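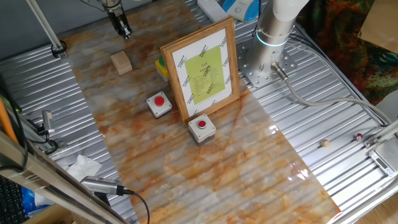 Dance and Outdoor Performance
Unit 4: Staging for a standing audience
Notes by Gönül Güneş

Reading for this unit: the Trimlow case file, first part only. We will use the second part in Unit 7.

1. The audience comes first

In a theater the seats decide where people look. On a street or in a square, people stand where they can see, and they move when they can't. A choreographer making work for this setting has to settle three questions before any steps are set: where people will enter, how close they may come, and what happens when someone walks across the performing area. Someone always does.

The usual layouts are the ring, the half ring, the corridor and the walking show. The ring gives the best sightlines for a small crowd but leaves no back to the stage, so entrances have to be made through the audience. The half ring is easier to rehearse. The corridor suits processions and line dances. In a walking show the audience follows the dancers from one stop to the next, and the slowest walkers set the pace.

2. Scale of movement

Footwork is the first thing to be lost. Past the fourth row of a standing crowd, almost no one sees below the knee. Dance forms built on fine footwork need either a raised floor or good sound from the feet. Arm lines, turns and changes of level carry much better. Small gestures of the face and hands can still be used, but place them close to the edge and repeat them on more than one side.

3. Case: Trimlow

Trimlow was a 40-minute piece for 7 dancers and 4 musicians, made for market squares. It was planned for a crowd of 1,000 and the count on opening night was 1,076. The company, Pudent, began with a full ring. After the March previews they cut it to a half ring and moved the drummers to the open side, so the dancers had a fixed front and a place to exit.

Compare the two versions of the opening in the case file. Look at:
- how long it takes before the first dancer is visible from the back
- where the musicians stand
- which sections face one way and which travel

4. Floors and surfaces

Paving is hard on the joints and uneven underfoot. Barefoot work needs a laid floor. If the budget does not allow one, change the footwear and take out the jumps - don't leave it to the dancers to decide on the day. Walk the whole site with the cast before the first run.

5. Terms to know

Pitch: the spot assigned to a performance.
Edge: the front line of the crowd.
Build: the opening minutes, used to gather people.
Get-out: clearing the site after the show.

For next time

Write one page on a public space you know well. Choose a layout, mark the edge and say where the dancers enter. Bring a sketch.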